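Section 4: Starting your first tray of oyster mushrooms

Welcome to the part everybody skips ahead to! If you have come straight here from the box, please do go back and read Section 3 on cleaning your hands and tools, because most of the trouble people write to us about begins there. Otherwise, put the kettle on, clear yourself some room, and let's get your Jusatetti kit going.

Before you begin

You will need the grow block, the humidity tent, the four clips, the spray bottle and a clean kitchen knife. Fill the spray bottle with tap water that has stood overnight – the chlorine in some town water can slow the young mushrooms down.

1. Take the grow block out of its carton and leave it in its plastic. White fuzz all over the block is the mushroom itself, healthy and ready to go.

2. Wipe the front of the plastic with rubbing alcohol and let it dry.

3. Cut a cross in the front with the knife, each arm as long as your thumb. Press only hard enough to go through the plastic.

4. Measure out 600 ml of the standing water, pour it slowly over the cut and let the block drink for 7 hours. Overnight is fine too, if that suits your household better.

5. Tip off any water left over, stand the block upright and fit the tent over it with the clips. Leave the bottom edge open by a finger's width so that air can move.

6. Spray the inside walls of the tent morning and evening. Aim at the walls, please, and keep the water off the cut itself.

CAUTION: Never keep the block in a closed bedroom. Ripe oyster mushrooms drop a great deal of fine spore dust, and some people find it makes them cough.

NOTE: Kits started in November or later may sit quietly for a while in a cool house. Nelly Castaño, who wrote the first version of this guide, used to move hers to the shelf over the refrigerator, and we still think it's a lovely spot.

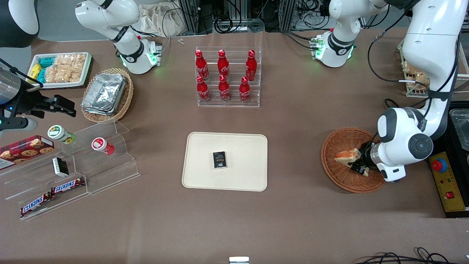
When should I pick the first cluster?

Pick when the edges of the largest caps are still turned slightly down. Hold the whole cluster at its base, twist gently and it will come away in one piece. Once the edges flatten out or curl up, the flavor starts to fade, so have a look twice a day toward the end.

7. After picking, scrape any stubs out of the cut, rest the block for a week, and then repeat from step 4 for your second crop.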